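4. Getting the cube tracker going

Okay, so by now you should have Alska installed and both grippers charged. If you don't, go back to section 3, I'll wait. This part is about the tracking software, the piece that looks at the marker cubes and works out where each gripper is in the room. I rewrote most of it in November with a lot of help from Elikem Alhassan (the filter code is all hers, so send the praise that way and the bug reports to me).

1. Start the tracker from the Alska panel, not from a terminal. The terminal version still works, but it skips the lens file and your poses will drift all over the place -- I lost a whole afternoon to that one.

2. Pick your cube set. If you're using the Metside cubes, choose "metside" and you're done. If you printed your own, measure a black square with calipers and type the real size in. Don't trust the number in your drawing! Printers shrink things.

3. Hold both grippers up in front of you and watch the two status bars. They go green once the tracker has held a cube for 100 camera images in a row. Move slowly while it's doing this.

4. Press "Set origin." Whatever spot the left gripper is in becomes zero, so I like to rest it on a table corner I can find again tomorrow.

Note: left and right are decided by the marker IDs, so swapping hands won't confuse the software, but it will confuse whoever trains on your recording.

5. Now do a reach test. Stand a step back from your table, bring one gripper forward, then the other, and keep an eye on the "lost" counter. A few dropouts are fine. The filter can coast through gaps of up to 300 milliseconds before it gives up and marks the pose as bad.

Caution: look down before you start walking around with your eyes on the grippers. Cables on the floor are the thing that gets people, me included.
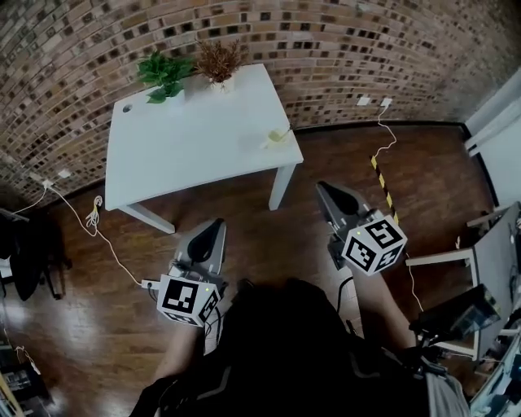

Step 5, reach test: both marker cubes in view, right gripper farther forward than the left.

6. If the counter climbs fast, turn your wrists a little so each cube shows more than one face to the camera. With only one face the pose can flip back and forth, and you'll see the little axes in the preview jump like crazy. Still bad? Raise the exposure setting to 14 and try again.

7. Happy with it? Hit "Save profile" and give it a name you'll recognize. Mine is called Sowah, after the room. The profile loads by itself next time, but you'll need to redo step 4 whenever you restart the tracker.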